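Trades & Training Board > Apprenticeships and Schooling
Thread: Is the two-year certificate worth it if the plant will train you anyway?

slotted_spoon
My nephew finishes high school in June and has two offers on the table. One is the two-year industrial maintenance certificate at Nonthorpe, which is a 40 minute drive in a car that currently has three working doors. The other is a trainee spot at the Ollitz plant, where they pay you from day one and teach you whatever they happen to need that month. His mother wants the certificate. His father wants him out of the basement. I've been asked to have an opinion because I once fixed their dishwasher.

He's good with his hands, bad at sitting still, and average at math when he bothers. What would you do?

gearhead_emeritus
Certificate. Next question.

Fine, longer answer. A plant trains you to run that plant. I spent 17 years at one place and was a genius inside the fence. When they closed the line I found out that my expertise was in four machines, two of which had been scrapped in every other building in the state. The certificate people I worked with had new jobs by the end of the summer. I had a very clean garage.
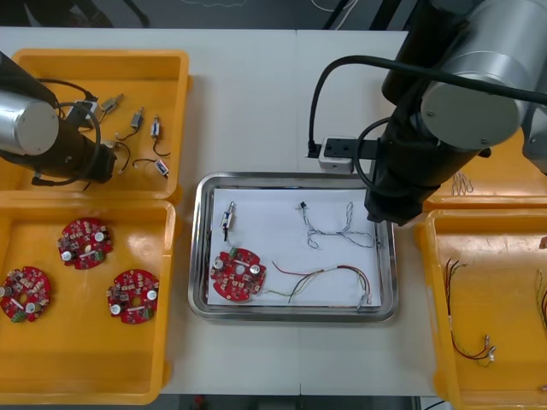 The other thing is that at 18 you'll put up with being a student. At 35 with a mortgage you will not, or you'll do it at night and your family will know you as the person asleep in the chair.

tin_snips
Counterpoint from somebody who did the certificate: the first semester was safety videos and a unit on workplace communication in which we wrote memos to each other. I have never written a memo since. My foreman communicates by pointing.

Second year was good, I'll give them that. Motor controls, hydraulics, reading a schematic without crying. But I learned more in my first three months on the job than in that whole first year, and the job didn't send me a bill for parking.

gearhead_emeritus
You learned more in those three months because you'd had two years of someone explaining what you were looking at.

tin_snips
I learned more because a man twice my size was standing behind me.

paperclip_pam
Hiring side here, small shop, we do repair and rebuild work. When we posted our last opening we got 261 applications for one bench job. I am the entire HR department and also the person who orders toner, so yes, I used the certificate to thin the pile. I'm not proud of it. It was a Monday.

Of the people we called in, the two best had no certificate at all. One of them brought a lawnmower engine he'd rebuilt and set it on my desk. There is still a stain. We hired him. But he only got the call because he phoned until I gave up, and I can't recommend that as a career plan.

So the paper gets you into the room, and after that it's no use to you whatsoever.

slotted_spoon
He does have a lawnmower engine. It's in my sister's dining room.

wet_basement
Has anyone asked what the Ollitz contract says? Some of those trainee deals have a payback clause. I signed one at a different outfit and it turned out that my "free" training became $1,000 if I left before the second year was up. I left before the second year was up. They remembered.

Ask him to get these things in writing: whether the training counts toward a registered apprenticeship, what the raise schedule is, and what happens if he quits. If the person at the desk gets vague on the first one, it doesn't count.
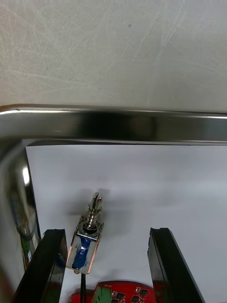 Also ask who does the teaching. At my place it was whoever was slowest that day.

mostly_harmless_welder
Registered apprenticeship is the answer and I'm surprised it took this long to come up. Paid, classroom one or two nights a week, and a card at the end that works in another state. Viston runs one jointly with the electricians and I went through it. The waiting list is long and the aptitude test has a section on folding imaginary boxes. I got in on my second try. Some of us can't fold boxes.

gearhead_emeritus
I can agree with this, which annoys me.

tin_snips
I can't. Four years is a long time to tell a kid who can't sit still. Half my friends who started one dropped out when a warehouse offered them two bucks more an hour. Everyone on this board talks like 18-year-olds make decisions with a spreadsheet. They make decisions based on who has a truck.

mostly_harmless_welder
Half your friends could be two people.

tin_snips
It was two people, yes. Out of four. That's half.

paperclip_pam
If it helps, Nonthorpe has an open lab evening every March and the instructors will talk your ear off. Go and look at what the students are working on and how old it is. When I toured the old Mathew building years ago, before they moved, the newest thing in it was the vending machine. The program has a proper budget now, so don't hold that against them, but do look.

And talk to the second-years while the instructor is out getting coffee. They'll tell you who shows up and who puts on a video.
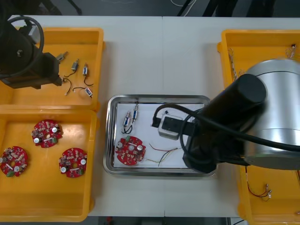 I'd also ask how many finish. Schools love to tell you how many graduates get hired. They get a little quieter on how many people started.

wet_basement
Seconding the finishing question. My class started with a full room, and by spring we each had our own bench and a spare for lunch.

slotted_spoon
OK, reporting back. I passed all of this along at dinner. His mother liked gearhead, his father liked tin_snips, and the boy himself asked whether the welder was in a union and then took a second helping of potatoes.

He has agreed to call Ollitz about the payback clause and to put his name on the Viston list regardless. We're also going to the open lab night, provided the fourth door doesn't go the way of the others.

mostly_harmless_welder
Wait, you said three doors worked.

slotted_spoon
Three work. The fourth opens whenever it likes.

gearhead_emeritus
Tell him to fix the door. If he enjoys it, send him to school. If he hates it, send him to Ollitz.

tin_snips
And if he can't fix it?

gearhead_emeritus
Management.

paperclip_pam
Have him call me in two years either way. Once is enough, he doesn't have to keep calling.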